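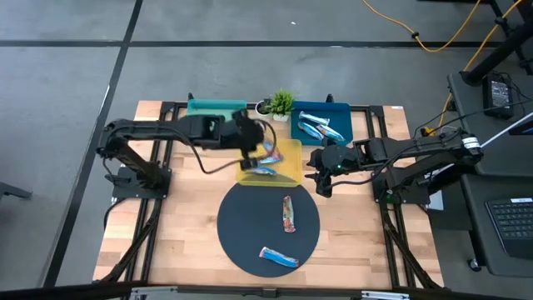
Left gripper over the yellow tray, right arm waiting its turn next to it.

Narkidine build club — bar sorting, October pictures

Quick page as a few of you asked what we've been up to. Proper write-up later, when somebody has time. For anyone new: Narkidine is the student robot club at Bridstead, two arms, one table, and we're entering the Pfeiffer sorting task this year. Bars and snack packets go on the round mat, arms pick them up and put them in the trays. Sounds easy. Isn't.

The task sheet says 30 picks per run and a run is stopped after 13 minutes. Drop one off the table and it counts as a miss. Drop it in the wrong tray and it counts as a miss too, which we think is harsh, but fair enough, same for everyone. You are allowed 5 misses before the run is scrapped.

Where we've got to: 9 clean runs with the left arm on its own. With both arms going, none yet. The problem is the middle of the table, where each arm thinks it has right of way. We tried a rule that says left always goes first. Works, but slow, the right arm just sits there. Then we tried splitting the mat down the centre line, which is quicker until a bar is lying across the line and then both of them want it. Current version is a sort of booking system — an arm has to book the middle before it goes in, and give it back when it leaves. Sometimes it forgets to give it back. We are working on that.

Other thing that has eaten a lot of evenings is the wrist camera. The overhead view is good for finding a bar but no use for the last bit, when the arm itself is in the way. So the last bit is done from the wrist, and for that the fingers have to be lined up properly in the view every time or the grab goes wide. We had been doing the line-up by eye and writing the offsets on a bit of tape, and the tape kept coming off, and then someone would type in last week's numbers 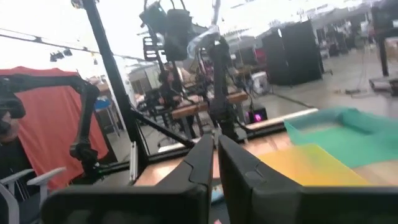 and you'd lose half a session finding out why. So now the offsets live in one file, the file gets loaded at start-up, and if it's missing the arm refuses to move. Annoying for the first day or two, much better since. If you change the fingers you do the line-up again, no exceptions, even if you've only taken one off to look at it.

Same goes for grip strength. Too soft and a bar slides out on the way up, too hard and you're sorting crumbs. We've settled on a setting for bars that everybody is more or less happy with. Bags are another matter, see further down.

Notes for whoever is on next:

Start the left arm first, then the right. Other way round and the cables get confused in the software, left is right and right is left. Known bug, not fixed.

Spread the bars out by hand, don't make a nice pattern. The judges won't. Mix up the angles, put some near the edge, overlap a couple if you're feeling brave.

Log the misses as you go along and not from memory at the end. Last month's sheet is mostly guesswork and it shows.

Brush the mat down betwen runs. It's braided and crumbs sit in the grooves, and a big enough crumb gets treated as a thing to pick. Very funny the first time.

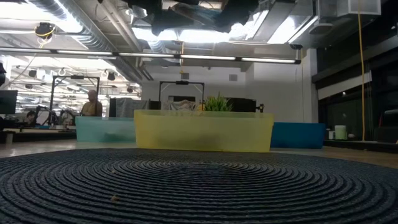

Skuser left a comment on our last page asking why we bother with a mat at all, when a plain board would be flatter, easier to clean and kinder to the camera, and said their own team went over to a board early on and never looked back. Fair question. The answer is that Pfeiffer lets you choose your surface but you get a few extra points for a rough one, and we're greedy. Also the fingers like it. On bare table the tips skid and push a bar along ahead of them, on the mat there's a bit of give and they can get underneath. If it turns out the points aren't worth it we'll swap, and Skuser can say I told you so.

They also asked if we'd share the booking code. Yes, once it works. Not before, it's embarassing.
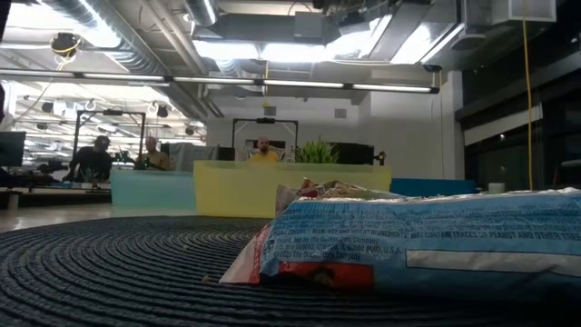

Bags are the next job. Bars have a shape, you can find the long side and close on it, done. A bag has whatever shape it was left in, and the finder was taught on bars, so it goes looking for straight edges that aren't there. Shiny film makes it worse under our lights. Take the blue one lying on its side on the mat, top all creased and catching the light, red and white where it folds at one end — to the camera that could easily be two separate things. And then there's the print. One of the ideas going round was to use the writing on the back to tell which way up a packet is, and on that one you can read the allergen line, MILK, SOY AND WHEAT INGREDIENTS, without any trouble, so perhaps it's not as daft as it sounded. Needs someone who fancies a weekend of text reading. Not me.

Still to do before the Pfeiffer entry goes in:

Fix the booking so an arm can't hang on to the middle.
First full two-arm run, all 30, inside the time. Even a scruffy one.
More bag pictures for training. Creased ones, flat ones, face down, half on the mat and half off.
Decide about the plant. It stays at the back for now. Some of us want it gone as it's one more thing for an arm to clip, some of us say if the arm can't miss a pot plant it has no business entering anything.
Tidy the cables on the right side. Every month this is on the list.

New people welcome, no experience needed, you'll be put on misses log first and on the arms after a couple of sessions. We start at six and go on until the building wants us out. Bring a laptop if you've got one. Please don't eat the test bars, we've only just got the set matched up again.

More pictures next month, with both arms moving if all goes well.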